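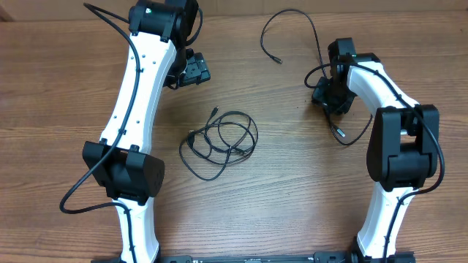

The Durkdale Round: your questions

I get a lot of emails about the Round, and I love getting them, but I do find myself typing the same replies over and over. So I've put the usual ones on one page. If yours isn't covered, write to me anyway!

How long is it?

34 miles, starting and finishing at the market cross in Mirkby. The total climb is 3,297 feet if you stick to the main route, and a bit more if you go up to the cairn, which you should if the weather's kind.

Can I do it in one go?

People do. I haven't and I don't want to. I walk it over 2 days with a night halfway, and even then my feet have plenty to say about it on the second evening. If you're a runner you'll have your own ideas about what's sensible -- I'm the wrong person to ask about pace, food or those tiny rucksacks.

Which way round is better?

Clockwise, and I'll argue with anyone about this. You get the long slog up out of Mirkby done while you're fresh, and the river stretch comes at the end when you want something flat. Going the other way you finish with a steep drop down a stony lane, and my knees still remember the one time I tried it.

Is it waymarked?

Partly. The valley sections have the usual yellow arrows and you'd have to be daydreaming to go wrong (I have been, twice, at the same gate). On the moor there's very little. Take a paper map and know how to use it. The path forks just after the second sheepfold and the left-hand one looks far more trodden, but it only goes to the grouse butts. Keep right.

Is there phone signal?

In Mirkby, yes. On the tops, on and off. In the upper dale, none at all, so download whatever you need before you set off and tell somebody when you expect to be back.

Can I bring my dog?

Yes, mostly. There's a stretch of open access land where dogs aren't allowed, but the right of way across it is fine as long as yours is on a lead. The bigger trouble is the stiles. Several are the tall stone-step kind with no dog gap, so if you've got something large and unhelpful you'll be lifting it. A friend's labrador had to be posted over like a sofa.

How do I get there without a car?

The 87 bus runs up the valley to Mirkby and stops right by the cross. It's not frequent and the last one back leaves earlier than you'd like, so check the current timetable and don't trust the one in the shelter, which has been out of date for as long as I've been going. Have some change on you in case the card reader's having a bad day.

Where do I stay?

I camp, at the farm site just past the halfway footbridge. It's a field, a tap and a loo, and I think it's lovely. There are a couple of B&Bs in the next village if you'd like a bed, and they do fill up in summer. I don't recommend particular ones on here, as I've slept in hardly any of them and it wouldn't be fair on the rest.

Anywhere to eat on the way?

Mirkby has a bakery and a small shop. After that you're carrying your own until the pub on the second day, and the pub keeps its own hours. I always pack as if it'll be shut, then feel very smug with my pie if it isn't. There's a spring marked on the map below the cairn, but I've found it down to a dribble in dry spells and I'd filter it in any case.

What's it like in winter?

Beautiful, short on daylight and very, very boggy. I went in December once and spent a good part of the afternoon wet to the knee. The stepping stones go under after heavy rain too. There's a road bridge further down, which adds a dull half hour or so along the verge, but please use it. I've stood there trying to talk myself into the stones and it's a silly way to get cold.

Do I need proper boots?

For the moor, I'd say yes. I know people who swear by trail shoes and accept having wet feet. I don't accept it, I just moan, so boots for me. Bring spare socks whichever camp you're in.

Do you have a GPX file?

I do, and I'm happy to email it over. It's my own track, so it includes a wander into a field to look at some ponies. Ignore that bit.

Can I use your route notes for our walking group?

Please do! Print them, scribble on them, pass them round. If you find a gate that's moved or a path that's been diverted, let me know and I'll change the page.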